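Visit to the Quinlan open day, Jan 24, 2024

Quinlan opens its building at Darkotwood to visitors twice a year, in January and again in May. I went to the winter one with Manaia Paewai, who had signed us both up. The bus from the station takes 20 minutes and stops across the road from the gate. Parking is limited, so the bus is the better choice.

We were given badges and put in a group with Selim Akgül as our guide. The first stop was the storage hall, which holds shelving for small goods and a packing line. The line was not running that morning. Selim explained how orders are sorted by weight before they are boxed, and passed around a few of the carton inserts they use for glass.

After that we went upstairs to the rooms where they work on sorting and tray layouts.

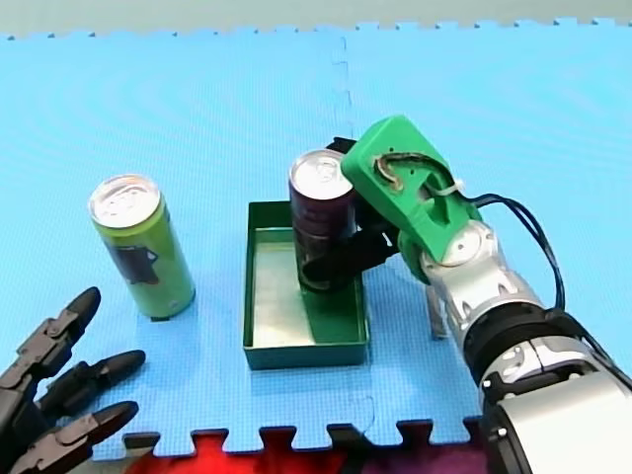 I liked the upstairs rooms more than the hall, mostly for how simple the setups were. I had expected long benches and a lot of fixtures. The work surface I spent the most time at was light blue foam matting, the interlocking kind with puzzle edges, and on it a shallow dark green tray with low walls. The items were slim drink cans, a dark maroon one in the tray and a lime green one standing on the mat to the left of it. Tahira Kazmi, who looks after these rooms, said slim cans are harder to place than the wide ones because they tip easily. She said foam is also kinder to dropped items and cheap to replace.

Lunch was soup and rolls in the canteen. It cost 4 dollars and the line moved quickly. The afternoon talk by Digby Donnelly covered returns and damaged goods. It ran long, and the slides were hard to read from the back.

We skipped the last stop, the loading dock, to catch the bus. Registration for the May open day is at the front desk or by phone, extension 173. Wear flat shoes, as the stairs are open metal.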